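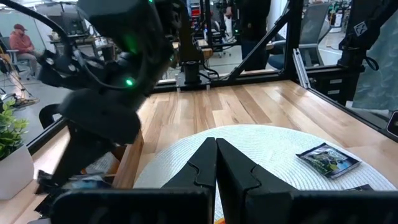

Round placemats on a plank table: am I the problem?

nakari_nan
Bought a round white woven placemat for the wooden table, the one with the long planks in every shade from honey to pale blond. My partner says round mats are for people who have given up on elbow room. Also, everything ends up on it. Today it's a snack packet. Do I go back to rectangles?

Pusstead65
Yes. A round mat takes a plate and then your fork lives on bare wood like an animal.

maelys_v
Disagree. Planks are all straight lines already, so four rectangles on top and you're eating off a car park. Keep the round one.

Pusstead65
I like a car park. You know where you are.

boonsong_p
More bothered about crumbs. Anything with a proper weave holds on to them. I had a set from Telten and by March you could have made a small loaf. Shake it out of the back door, then a soft brush, going round with the weave and never across it.

nakari_nan
Going round with it. I've been scrubbing across like a maniac. Is that why the one at my mum's went fluffy?

boonsong_p
Probably. What's it made of?

nakari_nan
No idea, the label went in the bin with the receipt.

SW_Kong
If you don't know, don't put it in the machine. Paper ones look just like cotton ones until 2 minutes into the wash.

maelys_v
Seconded, I have fished that porridge out of a filter. Damp cloth, dry it flat. And lift it now and then or you'll get a pale circle on the planks - ours has one, and we've put a fruit bowl on it ever since.

Pusstead65
A pale rectangle would at least look deliberate.

SW_Kong
You've posted 600 times on this board and I think 65 were about rectangles.

Pusstead65
Needs more.

nakari_nan
Keeping the round one. Partner has been told and is eating the snack over the sink in protest. Does anyone know if Petchrat still do the matching coasters?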